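## 4. Logging your first incident

By now you have Brusovell installed and a project open, so this is where the fun starts! In this section you'll take a single wire report of an armed incident and turn it into a proper record, with its sources, its place on the map and its casualty range. Once you've done two or three of these it becomes second nature, and it's a lovely feeling to see a scattered week of news line up on one timeline.

We'll use the practice project called **Kadov**, which comes with the program. It holds 121 sample reports from a made-up border district, some of which contradict each other on purpose. Nothing you do in there touches your own data, so click away.

### 4.1 Open a report and start a record

1. In the left column, choose **Kadov > Inbox**.
2. Open report 50, the one headlined "Shelling near Prutuvach bridge."
3. Read it to the end before you fill in anything. Wire reports often save the attribution for the last paragraph.
4. Press **New record**. The report moves to the left half of the window and an empty form opens on the right.

You can drag any sentence from the report straight into a field on the form (try it, it's great). Brusovell keeps the link between the two, and a small arrow beside the field takes you back to the exact words whenever you want them.

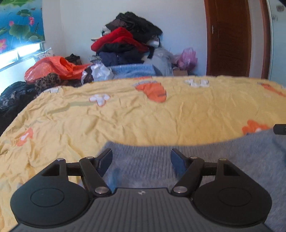 The form has a lot of fields, and only four of them are required: date, place, event type and source. Leave the others blank if the report doesn't cover them. A blank field is stored as "not reported" and stays out of your totals, while a zero is stored as a real zero and gets counted.

> **Caution:** Don't type 0 for casualties when the report simply doesn't mention any. This is the most common mistake in shared projects, and it's a pain to untangle later.

### 4.2 Enter the place

1. Type the place name as the report spells it.
2. Pick a match from the list. Names in the list include older spellings and transliterations, so you may see the same town three or four times with one map pin.
3. Set **Precision** to *Exact*, *Town*, *District* or *Region*.
4. If the report says "near" or "outside" a town, choose *Town* and tick **Vicinity**.

The map draws a circle for anything less than *Exact*. You can change the circle's size under **Settings > Map**, where you can enter anything up to 200 kilometers.

**Note:** Two places in the Kadov project are called Koval. One is a village in the north and the other is a rail junction. Hover over each match to see its district before you choose.

### 4.3 Enter casualties as a range

Early numbers move. A local official gives one figure in the morning, the ministry gives another by 4 p.m., and a hospital gives a third. Brusovell lets you keep every one of them – you never have to overwrite anything.

1. Under **Casualties**, press **Add claim**.
2. Enter the low and high figures. If the source gives one number, enter it in both boxes.
3. Choose who made the claim from the **Claimant** list.
4. Choose *Killed*, *Wounded*, *Missing* or *Detained*. Each needs its own claim.
5. Mark whether the people are described as civilians, fighters or unspecified. Follow the wording of the source here. "Suspected" and "presumed" have their own checkbox, so please use it!
6. Repeat for every source that gives a different figure. 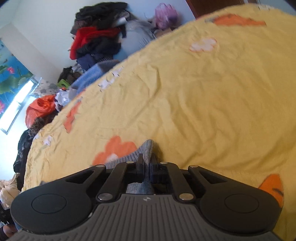 ### 4.4 Grade the source

1. Click the source name at the top of the form.
2. Give it a **distance** grade: *Witness*, *Local*, *National wire* or *Republished*.
3. If it's a republished story, paste the address of the original into **Traces to**. Brusovell will then treat the two as one source.
4. Press **Save grade**.

Step 3 matters more than it looks. Ihor Derkach, who built the first version of the duplicate finder, once ran it over an archive of 2867 stories and was amazed at how many led back to the same short phone call with the same spokesman. Run it on your own archive some rainy evening. It's fascinating!

> **Caution:** Names of witnesses and other private people go in the **Protected notes** field only. Everything else on the form is included when you export.

### 4.5 Check and save

- [ ] The date is the day of the event. The day of the report goes under **Published**.
- [ ] The time zone matches the place, and your own clock is left out of it.
- [ ] Each casualty claim has a claimant.
- [ ] Quoted words are inside quotation marks in the **Summary** field.
- [ ] The source has a grade.

Press **Save record**. The incident shows up on the timeline right away with a hollow dot, meaning one source. As soon as a second independent source is attached, the dot fills in.

If you see **Possible match found**, choose **Compare** to view both records side by side, then **Merge** or **Keep both**. Merging can be undone from **History** for as long as the project exists.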